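Open day at Sarmiento -- notes from the trip
25/07/2024

Back late, typing this up before I lose it all. Two of us went down from the shop, left before six, hit construction twice. Parking was in the grass lot behind the main building. Bring boots if you go, the low end was mud.

Sign-in was slow. They had one table and one printer for the badges and the printer quit right when our bus load from the overflow lot walked up. Badge number 138, handwritten in the end. Coffee was decent. No food until noon, then it was gone by 12:20.

Quick background for those who skipped the March email. Sarmiento does integration work, mostly for small plants that can't pay for a full line. Gakus builds the arm controllers they use, Fedix does the sorting software. All three had people in the hall, plus Plarnetti with a booth of grippers and finger pads. You could pick up the pads and try them on a hand crank rig. I liked that more than I expected to. Took 2 of the catalogs, one is on the break room table.

The hall was split into 9 stations. You got a map but the map was last year's, so station 4 was where 7 should be and so on. We went backwards to dodge the crowd. Good call.

First stop was palletizing. Big arm, cage, light curtain, same thing we saw at the other place. Fast. Loud. The guy running it was happy to stop and talk cycle times but couldn't give a price, "depends on the cell." Sure. Always depends.

Then the bottle station, where we spent most of the morning. Two arms on one side of a white table, plastic bottles lying on it at all angles, yellow bucket at the right to put them in. No conveyor, no fixture, nothing lined up. That's the part I wanted to see, becuase that is exactly our problem on the returns bench -- stuff shows up however it shows up.
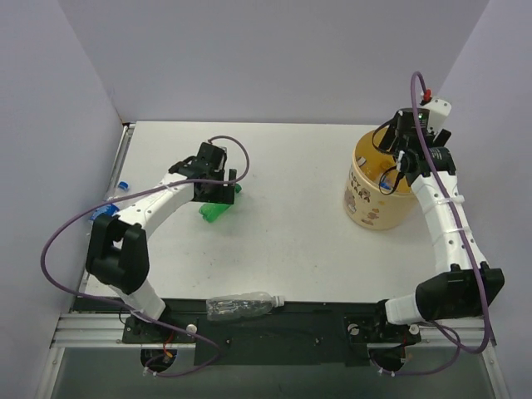 Asked the tech how it was taught. She said people drive the arms by hand first, over and over, and the software learns from those runs. 123 runs for this setup, she said, and they would have liked more. Crushed bottles are harder than fresh ones. Clear ones are harder than colored, the cameras lose the edges. Caps make it worse or better depending on which way the thing is pointing when the fingers come down.

It is slow. Want to be fair about it so no one gets too excited. A kid could clear that table in the time it takes one arm to make up its mind. We saw it miss a grab, back off, come in again from a different angle and get it. The retry was the most impressive part for me. Our old pick and place would have just faulted out and sat there until someone came over with the key.

Questions I asked and what I got:
Can it do glass? Not yet, different pads, Plarnetti is working on something.
How long to set up for a new item? A few days, "if the lighting behaves."
Does it need a cage? Depends on speed and who is standing near it. Ask your safety person.
Wet bottles? Long pause. Then "we've tried it."

Rest of the stations in a hurry: label inspection (fine, nothing new), a bin picker that was down while we were there, a screwdriving cell with a line of people so we skipped it, and a training corner with teach pendants where you could jog a small arm yourself. Try that one if you go, good for the newer folks.

The talk at two was the Fedix roadmap. Mostly slides. Room was hot. I wrote down "shared models across sites" and underlined it and now I don't remember what the catch was. Will email and ask.

My take -- the bottle setup isn't ready for our bench but it is closer than last year. I'd want to see it run a full shift with our own junk on the table before we talk money. They said we can send a box of samples down and they will try them. I'll put a bin by the back door, drop stuff in there, empties only please, rinsed. Lids on or off, a mix is good.

Milage sheet is filled out. Receipts to follow when I find the toll one.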